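Joltlow Clothing Repair and Alterations
Frequently Asked Questions

Last updated in October. If your question isn't answered on this page, call the shop or stop by the counter at 997 Villalobos Street.

What do you repair?

Most everyday clothing: coats, jackets, jeans, work pants, dresses, shirts, uniforms and knitwear. We also take backpacks and soft luggage if the damage is to the fabric, a strap or a zipper. We don't repair shoes, tents, furniture covers or anything made of fur.

Do I need an appointment?

Not for repairs or simple hems. Bring the item in during open hours and we will look at it while you wait. Fittings for dresses and suits are by appointment, and they take up to half an hour.

How much does it cost?

A plain hem on pants is $18. A patch starts at $15. Zipper replacement depends on the length of the zipper and whether the garment is lined, so we quote those at the counter. There is no charge for a quote. If the price changes once we open up a seam, we call you before doing any more work.

How long will it take?

Hems and buttons are usually ready in 3 working days. Zippers and linings take one to two weeks. From October until the end of the year we are slower, mostly on account of winter coats, and the counter staff will give you a date when you drop off.

Can I pay for rush service?

We take a few rush jobs each week for an extra $20 per item. Call before you come in. Once the rush slots are full, we can't add more.

Should I wash the item first?

Please do. Everything has to be clean and fully dry when you hand it over. We turn away items with heavy dirt, mildew or strong odors, and we don't offer cleaning ourselves. Dry-clean-only pieces should be cleaned before you bring them. Take out anything you keep in the pockets.

My zipper keeps splitting open. Does it need to be replaced?

Often it only needs a new slider, a much smaller job. A slider wears out before the teeth do. If teeth are missing or the tape has torn away from the cloth, we replace the whole zipper. Bring the garment in and we can tell you which it is.

Will the new zipper match?

We stock black, navy, gray, brown and white in most lengths. Other colors are ordered from our supplier, Proltero, and add a week. We can show you a color card before you decide. Very old or unusual shades may not have an exact match, and in that case we suggest the nearest darker one.

Can you keep the original tags?

We leave care tags in place unless you ask us to take them out. If a tag is in a seam we have to open, it goes back into the same seam. Customers who find tags itchy can have them removed for free with any other repair.

Do you work on waterproof jackets?

We do, with some limits. Any needle hole in a waterproof fabric can leak, so we seal the inside of the seam with tape afterward. We can't promise the jacket will be as waterproof as it was when new.

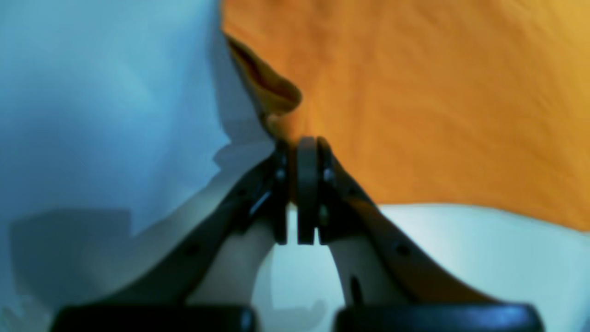
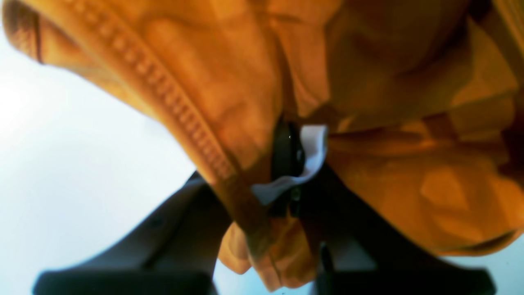
How long do you keep finished items?

We hold them for 99 days after the pickup date on your ticket. You will get two reminder calls during that time. After that, unclaimed clothing is donated to the Nitau Street clothing bank.

What if I lose my ticket?

Bring a photo ID and tell us the name and phone number on the order. Someone else can pick up for you if you call first and give us their name.

Are repairs guaranteed?

Our stitching is guaranteed for 100 days. If a seam or hem we sewed comes undone, bring it back and we will redo it at no charge. The guarantee doesn't cover new tears in the fabric around it - old cloth sometimes gives way next to a strong seam.

Who do I contact about a problem with my order?

Ask for Perla Aguirre at the counter, or leave a message for her by phone. Have your ticket number ready. She returns calls after 2 p.m.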